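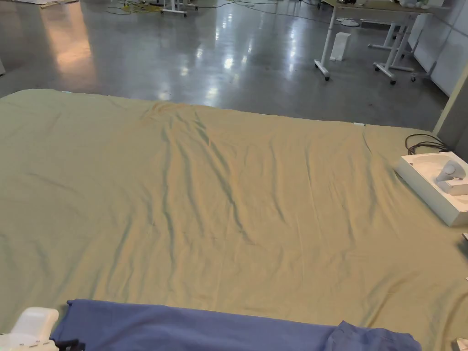
Why I Quit Buying Fitted Sheets

10/11/2021

I own two sets of sheets and neither one has elastic in it. When I mention this to people they look at me like I've said I churn my own butter. But I'm going to make my case anyway, because I've been living this way for a while now and I'm never going back!

My trouble with fitted sheets started in August, when we moved to the apartment on Lavwood and I finally bought a decent mattress. It's thick. Really thick. The fitted sheet I already had would go on three corners just fine, and then the fourth one would pop off at two in the morning and slap me in the shoulder. So I bought a deeper one from Mallaso (their "extra roomy" kind, in a green I still like) and it fit great for maybe a month. Then the elastic went. Once that happens you've basically got a giant shower cap, and there's no second life for a giant shower cap. You can't even cut it up nicely.

A flat sheet, though! A flat sheet is just a big piece of cloth, and a big piece of cloth can be anything. Mine have been a picnic blanket, a curtain, a drop cloth, and a fort for my nephew that stayed up for most of a holiday weekend. They fold into an actual rectangle. I can put one away without wrestling it on the bedroom floor and then giving up and stuffing it behind the towels.

And yes, you have to learn to do the corners. I know. My grandmother did hospital corners so tight you had to pry yourself into bed, and mine look nothing like hers. They take a minute more, tops. You tuck the foot, lift the side, tuck again, drop it. Some mornings I wake up with a wrinkle under my back the size of a garden hose and I just pull it straight and move on with my day.

My sister is firmly on the other side of this. She swears by the Floma sheets with the straps underneath, and she once left a comment on a bedding forum thread that had 822 replies, all of them about straps. I read more of that thread than I'd like to admit. What I noticed was how many people were buying a gadget to fix a sheet that was supposed to save them time in the first place. Clips, bands, suspenders, little grippy corner things. For a bed!

So if your elastic is shot and you're about to order another set, try a plain flat one on the bottom first. Get it a size bigger than you think you need, and tuck the foot in deep.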